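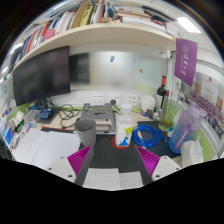

*Water bottle on a red coaster, on an office desk.*

# Brosley Drink Diary

Short diary entries written by office workers about what they drink during the working day. The data set has 3,639 entries from 41 people, in one CSV file. The entries are in English or in French, and the French ones have also an English translation.

Maintained by Maëlle Dufour. Translations checked by Sneha Tyagi.

## How the entries were collected

The participants worked in two offices, Plornby and Hervieu. Each person received a paper notebook and was asked to write a line each time they finished a drink. We did not send reminders during the day. The notebooks were collected on Friday and typed by Maëlle during the following week.

Participation was free and without payment. People could remove any page before they gave the notebook back, and several did so. We do not know what was on these pages.

## Columns

| Column | Content |
|---|---|
| `person` | Random code, stable in the whole file |
| `office` | `plornby` or `hervieu` |
| `time` | Local time, as written by the participant |
| `drink` | One of 5 groups: water, coffee, tea, juice, other |
| `container` | Free text, lower case |
| `amount` | Free text, see below |
| `note` | Original note, can be empty |
| `note_en` | English translation, only if the note is in French |

The amounts are not converted. Some people wrote milliliters, others wrote "half a mug" or "the rest of the bottle". In an earlier version I tried to change everything to milliliters, but the mugs in Hervieu are much larger than the mugs in Plornby and the result was misleading. Please keep the original text if you publish your own conversion.

## Typical entries

```
time,drink,container,amount,note
09:10,coffee,paper cup,all,"too hot, waited for the meeting to end"
11:35,water,bottle,one third,
15:20,tea,mug,half,"forgot it, drank it cold"
```

## Known problems

- Water is probably under-reported. People take small sips from a bottle and do not consider this as a finished drink.
- The times are often rounded to the quarter of an hour.
- The group `other` contains soup. There was a long discussion on this point, and soup stays for now.
- Handwriting in the Hervieu notebooks was sometimes difficult. Words that we could not read are marked `[?]`.
- A few people stopped writing after lunch. An empty afternoon does not mean that the person drank nothing.

## Good and bad uses

The file works well for teaching: cleaning of free text, simple plots by hour, comparison between two places. It was used in this way in the Dresetti evening course.

It should not be used for health advice. The participants are few, they were not selected at random, and we have no information on their age or weight.

## Changes

**June** — corrected the time format for Plornby, where the morning and the afternoon were mixed in some rows. Added `note_en`.

**Before June** — first version, without translations.

## Corrections

If you find an error in a translation, please open an issue with the row number and your proposed text. Sneha reads these. For all other questions, write to Maëlle — the answer can take a week or more.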